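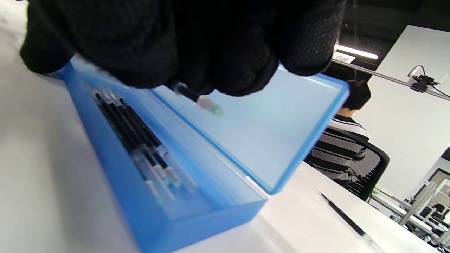 They're taking the 377 off in June, someone said from the back seat, and after that you'll have to walk down to the highway for the 99 like the rest of us.

I didn't turn around. I'd heard it before, from the woman in the newsagent and from a man waiting for a haircut, and there was a notice at the depot in Millum that said the route was under review. The notice had been up since January. One corner had come off the board and curled over the word "review", and people kept flattening it with a thumb to read the whole thing.

The driver must have heard too. He changed down for the hill and kept his eyes on the road.

I'd been catching that bus for six years. It left the depot at ten past four, went past the Plamari cannery and the oval, climbed up through the orange blocks and stopped at the top, where there was a tank stand and a bench and our road. My father's place was the fourth letterbox along. I used to visit him on the bus and then I moved in with him, and after he died I stayed, mostly because the lease on my flat had run out by then and the dog was used to the yard.

"Who told you June?" another passenger asked.

"Fekete's. The girl on the register."

"She wouldn't know."

"Her brother drives it on Saturdays, so she might."

I winced a bit at that, as I knew the brother and he didn't drive anything. He washed the buses. But it didn't seem worth saying.

We stopped at the cannery and the shift got on. They smelled of peaches and bleach. One of them had a carton of dented tins on his knee, no labels, and he offered them along the aisle. I took two. My father used to do the same when he worked there. We'd open a tin at tea without knowing what was in it, and whatever it was, we ate it with bread.

At the oval a boy got off with a cricket bag bigger than he was. The driver waited until he was through the gate before pulling out. I'd seen him do it every week that summer and had never thought much about it. The 99 didn't wait for anyone. It was a long white bus that came up from the coast and it stopped on the highway for as long as the door took to open and shut.

After the oval it went quiet. The cannery people slept or looked at their phones. I did what I always did on that stretch, which was look for the Zendedier sign. It was an old painted board on the side of a packing shed, advertising a cordial you couldn't buy any more. My father said he'd drunk it once at a wedding and it tasted like cough medicine. The first few letters had gone and if you were on the wrong side of the bus you only got the end of it. I was on the wrong side.

At the top the driver put the brake on and opened both doors. I was the last one. Usually I said thanks and got down at the back, but I walked up to the front with my bag and my two tins.

"Is it June?" I said.

"They haven't told me June," he said. "They haven't told me anything. I've asked for my leave in August and they said yes, so make what you like of that."

"Maybe they'll put you on the 99."

"I don't want the 99." He got out his thermos and unscrewed the cup. "You'd have a fair walk from the highway."

"It's all right in winter."

"It's not all right in the wet, though."

"No," I said.

I gave him one of the tins. He shook it next to his ear and said pears. I said I thought it was apricots. He put it up on the dash beside his sunglasses, and I got down and crossed over to our road.

The dog was at the gate. I fed her and brought the washing in, and then I stood at the kitchen bench and opened the other tin. It was beans. I heard the bus start up and go down the hill, changing gear at the tank and again at the bend. I put the beans in a saucepan with an onion and went to find the bread.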